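Chapter 6
Floors, Buckets and Small Rooms

Learning goals
After reading this chapter you should be able to:
Choose a bucket that suits the room and the job
Plan the order of work in a room with a wood floor
Clear a floor of cords and small furniture before cleaning
Estimate the cleaning time for a set of similar rooms

Key terms: dwell time, work path, fixed item, movable item, rim grip

When Evie Whiteley took over housekeeping at the Majumder building, she inherited 104 small rooms and a schedule that allowed 20 minutes for each. Most of the rooms had wood floors. The crew had been trained on vinyl and tile, and they worked the way they had been taught: fill the bucket to the top, wet the whole floor, come back later. By November the boards nearest the doors had started to cup.

Whiteley changed two things. She cut the amount of water carried into each room, and she had the crew look over the floor before they filled anything. Complaints dropped over the winter. The repair bill for the first set of damaged boards came to 800 dollars, and there was no second bill.

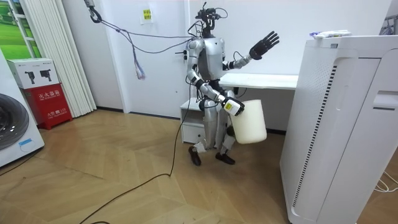

A bucket is the simplest tool in this chapter and the one most often chosen badly. Size matters first. A full bucket is heavy, and a person carrying one leans away from it, takes short steps and spills at the turns. The shape matters too. Plain white plastic with sides that narrow a little toward the base is a common choice, and a bucket like that can be held by the rim when it is empty or nearly so. Once there is water in it, use the handle if it has one and keep your free hand clear for doors. On a herringbone floor, set the bucket on a folded towel — the pattern has many short joints, and water left standing under a bucket will find them.

The next thing to look at is what else is on the floor. Sort it into fixed items and movable items. A desk is usually treated as fixed, and you clean under it. A small drawer cabinet beneath the desk is movable if it has casters and fixed if it is loaded with paper. Tall appliances that stand on the floor should be switched off and unplugged before any water comes near them. Long power cables are lifted, never mopped around.

Once the floor is clear, plan a work path. Start at the wall farthest from the door and move backward, following the length of the boards where you can. Section 6.2 covers herringbone and other patterned floors, where there is no single direction to follow.

Before you read on
1. Draw the floor plan of a small room you know and mark each item F (fixed) or M (movable).
2. Add a work path that ends at the door.
3. Work out how many hours Whiteley's crew needed to clean all 104 rooms once.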